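Last updated: June

4. Evaluation of the Leren kit

The Leren is a two-arm tabletop kit sold by Irniner for small labs and training rooms. It ships with both arms, a front rail, the grippers and the wrist cameras. We reviewed it on one job, brick assembly, because the parts are cheap and a poor grip shows up early. Bricks were stored in a black divided tray within reach of both arms.

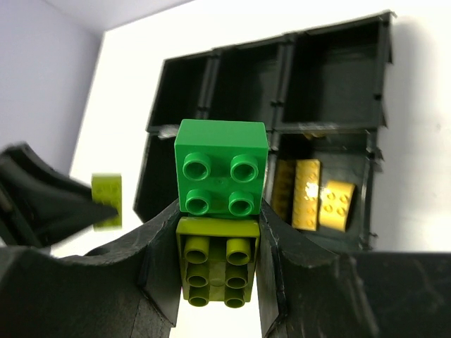
Grip force was left at the factory setting of 4 for every run. The vendor's manual suggests a lower value for glossy plastic, but at lower values the long bricks turned in the fingers when a second brick was pressed on. Setup took 40 minutes, most of it spent on cable routing. The cables need slack at the wrist, and the printed guide gives no lengths for this.

We logged 1,987 grasps over five sessions. Failures were sorted by cause using the software supplied with the kit, which also stores the joint positions for each attempt. Figure 3 shows both arms at work on one assembly.

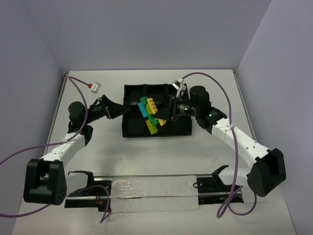

Figure 3. Two-arm brick assembly over the tray.

Sofia Tsolakis objected, on reading a draft of this section, that brick assembly flatters the kit. Bricks have flat parallel sides, she wrote, and a buyer who handles bottles or bags would learn little from our numbers. We accept the point and limit our claims to rigid parts with flat faces.

Service was reviewed separately. Irniner offers a remote calibration plan through Dudek, and we used it once, after the right arm was remounted on the rail. The session was short and the instructions were clear. The plan does not cover finger wear.

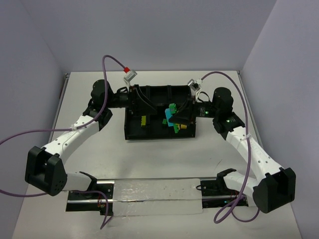

S. Tsolakis, Stindness, June

4.1 Note on the choice of parts

My concern is with the buyer. The kit is listed for "general handling," and that phrase should be tested with soft and round items before a lab pays for the service plan. Spare fingers are sold only in pairs, and the price list leaves out shipping.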